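Inbridge Kitchen Notes
Home > Care and maintenance > Blades and boards

How to clean and store a speckled-finish blade, a wooden board and a plastic prep tray

Applies to: flat coated blades with a dark speckled finish and an untreated or oiled wooden handle; light-colored solid wood boards; shallow plastic trays with raised sides.

Does not apply to: carbon steel without a coating, ceramic blades, bamboo boards glued in strips.

Time needed: 30 minutes of work, plus overnight drying.

What you need

Dish soap without bleach
A soft sponge (no green scouring side)
Two cotton towels, one for washing up and one for oiling
Food-grade mineral oil
220 grit sandpaper, only if the handle feels rough
A rack or a clear stretch of counter where the board can stand on edge

Before you start

Check the coating under a strong light. Tilt the blade back and forth. The pale flecks in a stone-look finish are part of the pattern and stay the same from one angle to the next. A chip catches the light along its rim and can be felt with a fingernail. If the coating is lifting on the wide face of the blade, stop using it on food. A worn line along the bevel is normal on a blade that has been sharpened.

Check the joint where the blade enters the handle. Hold the handle still and press the blade sideways with light pressure. Movement means water has a way in, and oiling will not fix it.
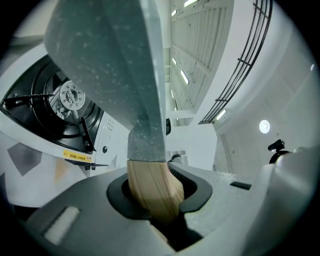
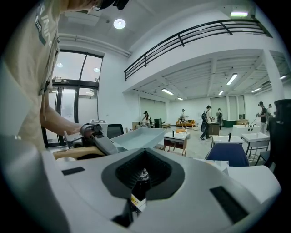

Coutinho

Step 1. Wash the blade
Rinse under warm water with the edge pointing away from you. Wipe from the spine toward the edge, one face at a time. Keep the handle above the water. Do not leave the blade in the sink, and do not put it in the dishwasher. Heat and long cycles dry out the handle, and contact with other utensils can chip the finish.

Dry the blade at once, then dry the joint with a folded corner of the towel.

Step 2. Treat the handle
Let the handle dry for at least 3 hours after washing. If the grain has raised and feels fuzzy, sand lightly along the grain, never across it, and wipe off the dust. Mask the base of the blade with tape first so the paper does not touch the coating.

Put a few drops of oil on a cloth and rub it in along the grain. Wait 21 minutes. Wipe off whatever has not soaked in. Tan and beige woods darken slightly with the first coat. A second coat is only needed if dry patches show.

Step 3. Wash and oil the board
Wash both faces of the board, even if only one was used. Wetting a single face is a common cause of warping. Rinse, wipe, and stand it on edge with air on both sides. On a board with a curved edge, rest it on its straightest side or lean it in a rack so that it does not roll.

Leave it overnight. Oil both faces and all of the edge the next day. End grain takes more oil than the flat faces, so go over it twice.

Step 4. Wash the tray
Use warm water and soap. Work the sponge into the corners where the raised sides meet the base. For stains, spread a paste of baking soda and water, leave it for ten minutes and rinse. Abrasive powder will haze the plastic, and a hazed surface stains faster the next time. Drain the tray tilted, open side down.

Step 5. Store
Blade: in a sheath or on a magnetic strip faced with wood. A bare metal strip can mark the coating.
Board: upright, away from the stove and out of direct sun.
Tray: stacked only when fully dry.

Problems

The handle feels sticky. Too much oil was left on. Wipe with a cloth dampened with warm soapy water, dry, and wait a day.

The board rocks on the counter. Lay it with the hollow side down on a damp towel overnight, then stand it up to dry. Repeat once. If it still rocks, have it planed.

Food sticks to the blade. Look for a film of old oil before blaming the coating. Soap and a soft sponge remove most of it.

Next page: Choosing a board thickness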